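Evening Box Office and Front of House Person (Part-Time)
Ledeo Playhouse, Vistamton

We are a small theater with 606 seats, most of which fold down when asked. We need someone to run the box office three evenings a week and the odd Saturday matinee, when the average age of the audience drops to six and the average volume does the opposite.

You will sell tickets, answer the phone, find lost gloves, and explain to people that Row J comes after Row H because there is no Row I. This will take up more of your time than you expect. On a busy night you will also tear tickets and keep the lobby doors shut during the quiet bits.

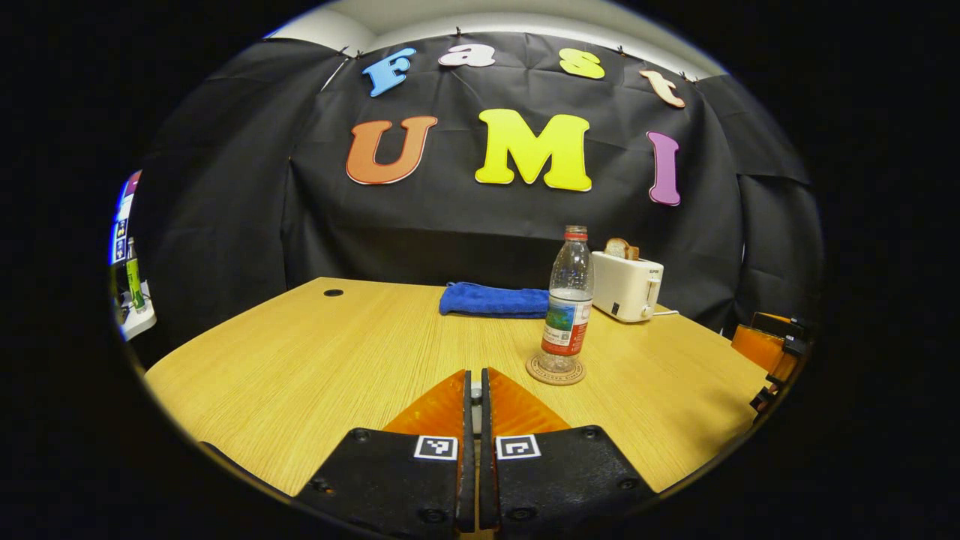

Experience with a cash drawer is useful. Experience with our ticketing software is unlikely, as it was written in 2 weeks by a former stage manager and runs nowhere else. Emiliano Esquivel will teach you how to use it and which button to leave alone.

Shifts start at 5:30 p.m. and end when the last patron has finished telling you about a better production they saw in Chicago – usually by 10:45. Pay is hourly, with a free seat at any show that hasn't sold out, so you will see plenty of new writing.

To apply, send a resume and a short note to Rhiannon Cadwaladr, House Manager, by the last Monday in February. Please keep the note under 400 words. Last time we got a one-act play, and it needed a second draft.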